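Pastance: a small collection of holiday cooking notes

Version 2, 20 February 2019
Maintained by Asmaa Mansour

What it is

Pastance is a set of 400 recipe notes for large family meals, mostly roasts, stuffings, pies and the side dishes that go with them. The notes were written by home cooks in the Getberg supper club and typed by me from paper cards and letters. Many of them are not recipes in the strict sense. They are remarks such as "the potatoes must go in before the bird comes out" or "never again with frozen pastry".

Files

notes.csv has one line for each note
ingredients.csv has 1,100 lines, one for each ingredient as the cook wrote it
timing.csv gives oven times and resting times, in minutes
cooks.txt has the initials of the cooks who agreed to be listed

Fields in notes.csv

id: a number, never used twice
dish: short name of the dish
serves: number of people, empty if the cook did not say
text: the note itself
trial: yes, if the cook made the dish before the holiday as practice

The trial field is filled for 163 notes. In the others I could not tell from the text, so please do not read an empty value as "no".

How the files are made

The cards are typed in a plain spreadsheet, and a small program called Filali checks the spelling of ingredients and changes ounces to grams. The original amount is kept in the column beside it. Filali runs on an ordinary desktop computer and needs no internet connection.

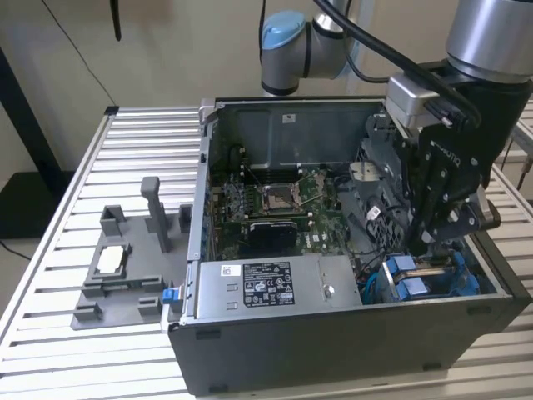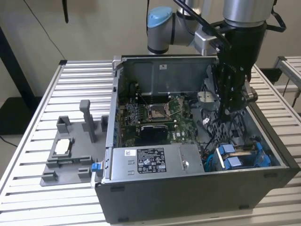 Desktop computer with the side panel removed, both views.

Known problems

Oven temperatures are sometimes in Fahrenheit and sometimes by gas mark. I converted only those where the unit was written down. "A cup" can mean different things for different cooks, and Filali leaves it as it is.

There are 43 notes about gravy, many of them nearly the same. I did not remove the doubles, as the cooks had small differences of opinion about the flour.

The notes by Rema are translated by me from French. If a sentence sounds strange, the fault is mine.

Use

You may copy and change the files for any purpose that is not commercial. Please keep the initials of the cooks with their notes. The notes were not tested in a kitchen by me, so check the cooking times for meat with another source.

Changes

Version 2: resting times added, wrong weights of butter corrected in the pie notes.
Version 1: first release, in July.

Corrections are welcome. Please give the id of the note.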